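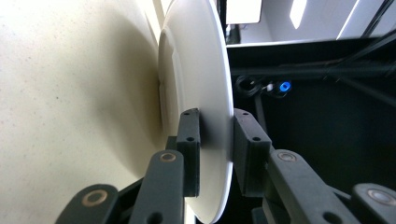 秋冬连衣裙到店,外加我的一点唠叨

换季这阵子我收到最多的留言就是:"有没有一条裙子,上班能穿,晚上吃饭也能穿,还不用熨?"有的!这次 Cultstead 的秋冬系列我从五月份看样衣的时候就开始惦记,等到现在总算上架了,拆箱那天我一个人在店里试了一下午,午饭都忘了吃。

先说我自己留下的那条,墨绿色的针织长裙,名字叫 Brollora。领口是小半高领,不会勒脖子(我脖子短,一般的高领穿上就像没有脖子),袖子做得稍微长一点,可以盖到手背,也可以推上去堆在小臂。腰那里没有松紧,是靠两侧的收省做出来的线条,所以坐下来肚子不会被箍着。裙长到小腿中间,一米六左右的姑娘配短靴刚好,个子再高一点的配平底鞋也好看。颜色除了墨绿还有酒红和炭灰,酒红在灯光下偏暗,白天看要亮一些,想要低调的话还是炭灰稳妥。价格是375元,我觉得这个厚度很值。

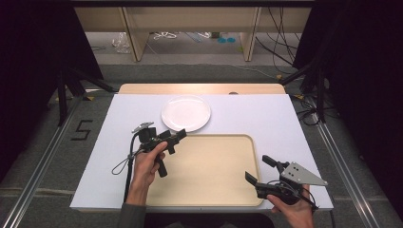

尺码这件事要多啰嗦几句。Brollora 的版型偏大,平时穿 M 的可以直接拿 S,除非你想在里面再加一件打底。我平时在 M 和 L 之间摇摆,这次穿 M 还有余量。胸围比较丰满的朋友不用往上加码,针织的弹性够用,加了码肩线反而会掉下来,人显得没精神。拿不准的话把身高、体重和平时穿的牌子发给我,我晚上关店以后一条一条回,慢是慢一点,但是都会回!

第二条是给要参加婚礼和年会的朋友准备的,缎面的斜裁吊带裙,外面搭一件同色的短款小西装,可以成套买也可以拆开买。设计师 Leanne Staniforth 很喜欢斜裁,她之前那条香槟色的应该有不少老顾客还记得,去年补了两次货还是断码。今年换成了雾蓝和深咖,后背开得没有去年那么低了,普通的内衣也能穿,我真是要谢谢她。侧边是隐形拉链,穿的时候请先把手机放下,两只手慢慢拉,缎面夹进拉链里是很难救的,去年我就这样毁了自己的一条,心疼到现在。

还有人问我小西装能不能单穿去上班。能啊,配牛仔裤都行,里面随便一件白T恤。垫肩很薄,不喜欢的话可以自己拆,是用几针线固定的,拆完不留痕迹。

外套这边,Sturnmont 的羊毛大衣也回来了,驼色和黑色都有,全码。这件不便宜,我知道,所以我建议先来店里摸一摸再决定。面料是双面的,没有里布,穿在身上比看起来轻很多,冬天特别冷的地方可能要在里面加一件薄羽绒。领子可以立起来,风大的时候把扣子扣到最上面一颗,围巾都省了。版师 Fredy Londoño 把袖窿改低了一点,里面穿厚毛衣也不会卡住,去年抱怨抬不起胳膊的几位,请再给它一次机会!

打理的问题统一说一下。针织裙翻过来装进洗衣袋,冷水轻柔档,平铺晾干,千万别挂,挂一晚上能长出一截来。缎面那套建议手洗或者送干洗,熨的时候从反面垫一块布,温度调到最低。大衣平时用软毛刷顺着刷一刷就行,一个冬天干洗一次足够了,洗得太勤绒面会变薄。起球的地方用剪刀一点点剪,不要用手扯,越扯越多。

配饰我这次进得不多,只有 Chu 家的细腰带和一批小耳环。腰带我是专门为 Brollora 挑的,黑色,皮质很软,系在最细的地方整条裙子就变了个样子,好像多买了一条。耳环是一百块一对,过敏的朋友先问我要耳针的材质再下单,有两款不适合你们。

优惠呢也有一点点。订阅这份邮件的朋友,连衣裙任意两件减100元,结账的时候报一下邮箱就行,网店下单请写在备注里,我会手动改价,先别急着付款。大衣不参加,小西装和吊带裙成套买可以算作两件。活动到库存卖完为止,雾蓝的 S 码只来了几条,估计会走得很快。

退换还是老规矩,吊牌没剪、没有穿过,七天以内都可以换码,来回的运费一人出一半。缎面吊带裙请在试穿之前把口红擦掉,拜托拜托。

下一封信我想写写靴子,短靴到底配多长的裙子,好几位都来问过我,我自己也还在镜子前面折腾。有想看的搭配就直接回复这封邮件,附上你衣柜里已经有的那几件,我尽量用旧衣服给你们配。

2018年10月23日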